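Open Day at Flekport, Onville: Mostly Plaid

I went to the Flekport open day in May for the free coffee and stayed for the fabric. 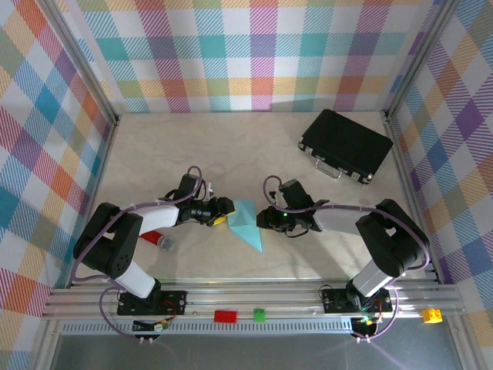
Booth 13, or the picnic blanket

Three walls of pastel plaid, and no two people in my group could agree on whether it was cheerful or a migraine. The back is a tartan in pink, teal and yellow, with more colors if you keep staring. The right side goes in for big diamond-like blocks. My aunt had a kitchen like this and we ate with our eyes shut.

On the beige floor lay a light blue pyramid with folded-looking sides, a red cylinder and a clear cap or cup. I have paid museum prices for less.

Chutima Duangkaew, who led our tour, let us argue over paper or plastic for a good five minutes and then moved us along to the Climum room. It had carpet.

Getting there

Take the 22 bus to Talavera Street. Doors close at 2, and they mean it. The coffee runs out well before that, so go to the urn first and the plaid second.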